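Getting the grime off plastic bath and sandpit toys

I put this off every summer, and then some wet afternoon I tip the whole tub out on the laundry floor and wonder how it got so bad! Anything with grooves or moulded bits collects a grey line of gunk, and a wipe with a flannel won't shift it, however cross you get.

My usual mix is 1,000 ml of warm water with a good squirt of dish soap, left in the laundry trough with the toys pushed right under (a dinner plate on top helps with the floaters). Half an hour is plenty. Then an old toothbrush along every seam, and a cotton bud for the corners — the bristles never quite reach.

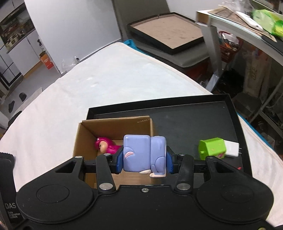 Shakuntala Lodhi wrote in that she skips the soap altogether and uses bicarb on a damp cloth, rubbed in with her thumb, and that it lifts texta marks as well if you're patient with it.

I've tried the bicarb since and I do like it, though go gently over anything painted, and try a spot underneath first. Squirty toys are another matter. If you squeeze one and black flecks come out, I'd bin it, even if there are tears.

Dry everything on an old towel in the shade, turned over once or twice, and don't put the lid back on the tub until the next day. Mine go out on the back step after lunch, and the dog has to stay in.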